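Machines and Everyday Work
Handout for Unit 3: Can a robot clear the table yet?
Course tutor: Hedvig Sandberg

Welcome back, everyone. Last time we talked about dishwashers and washing machines, which do a chore by shutting it inside a box, and several of you asked (quite rightly!) why we can't simply have an arm on the worktop that puts things away for us. So this unit is about tidying, which sounds like the dullest chore in the house and has kept a good many clever people busy for years.

Begin with what has to be picked up. A factory arm may meet the same bracket all day long, always the same way round, whereas a kitchen table offers bowls, fruit, bottles and whatever else got left out after lunch, and each of them wants a different sort of hold.

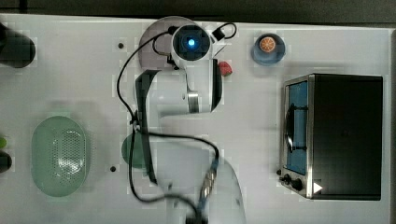
Fig. 1. Arm over the table, with a colander to one side and a toaster oven to the other.

Think about how you would lift a colander. You'd take it by the rim without a thought, and you'd shift your fingers if it began to slip. A gripper with hard fingers has to be told, or has to learn, where the rim is and how hard to squeeze, and a squeeze that suits a colander could be a sorry business for a ripe strawberry. Please read the Ruiz-Ortega chapter on grasping before the seminar – it is long, I know, but the middle part is very readable and you may skip the sums.

Then there is the matter of things lying down. A bottle on its side can roll when it is nudged, and a cup on its side has to be turned as well as lifted if it is going back on a shelf.

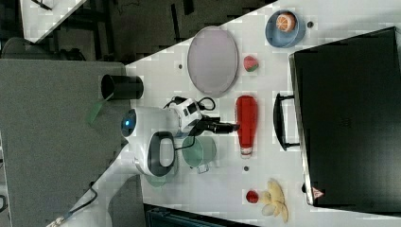
Fig. 2. Squeeze bottle and green cup, both on their sides, near the gripper.

In the Stokmont exercise you will work through a log of 3,000 tidying attempts, of which 1,167 ended with the object where it was meant to go. Jamshid Yazdani will go over the log with you, and he'd like you to write down your own guess at the commonest cause of failure before you look. Most people say "dropped it". Have a look at how many attempts never got as far as a grasp!

A word on seeing, too. An arm with a camera at the wrist gets a lovely close view as it reaches, but the arm can also get in the way of any camera placed overhead, so the two views are often used together and the software has to make sense of both. 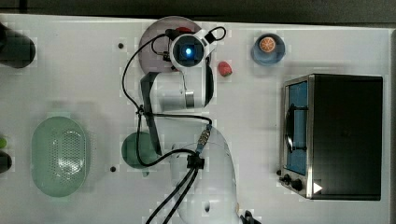
Could a robot tidy my kitchen today?
Parts of it, on a good day and with somebody close by. Picking up a few familiar objects from a clear surface is within reach, but a whole kitchen, with its cupboards and wet plates and half-open drawers, is still a great deal to ask.

Orathai Thongsuk raised a fair point last term, that we judge these machines by speed when many people at home wouldn't mind a slow one. My mother would happily let it take all afternoon. I'd like you to keep that in mind when you read the Kudmont paper, which scores everything by the minute.

For the group work, choose one object from the table and write half a page on how you would pick it up, in steps small enough for a machine. The handle on the case is a nice one to try, and so is the peeled banana if you are feeling brave.

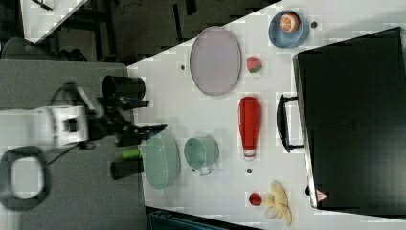
Before the next class

Read Ruiz-Ortega, the chapter on grasping, and the Kudmont paper as far as the results.
Bring your half page, printed if you can manage it.
Questions about the log go to Jamshid, and anything else can come to me. I'm in the office until 4 most afternoons and there is usually tea.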